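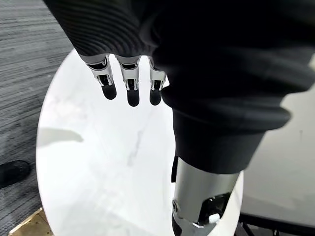
Der runde weiße Tisch im Gemeinschaftsraum Guvdale.

Guvdale, 2023-06-21 – Der Gemeinschaftsraum im Erdgeschoss hat wieder einen Tisch, an dem man gern sitzen bleibt, und darüber freuen wir uns im Haus wirklich sehr! Der alte hatte seit dem vergangenen Dezember gewackelt, und wer seinen Kaffee lieb hatte, hielt ihn lieber in der Hand. Der neue ist rund und weiß, bezahlt wurde er aus den 922 Euro, die beim Flohmarkt im Hof zusammengekommen sind.

Ausgesucht hat ihn Mark Anthony Samonte, der sich dafür durch drei Möbelhäuser gefragt hat und zwischendurch – das gibt er gern zu – beinahe mit einem Sofa heimgekommen wäre. 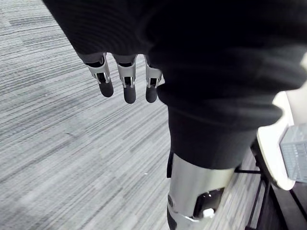 Auch beim Boden ist noch etwas geplant: Als Ersatz für den grau gestreiften Teppich liegen 200 Euro bereit, und wer ein gut erhaltenes Stück abzugeben hat, darf sich sehr gern melden. Der Spieleabend zieht ab sofort an den neuen Tisch um, ebenso die Nährunde mit ihren vielen Stoffresten und Garnrollen. Getränke bitte wie gewohnt selbst mitbringen, Gläser stehen im Schrank neben der Tür.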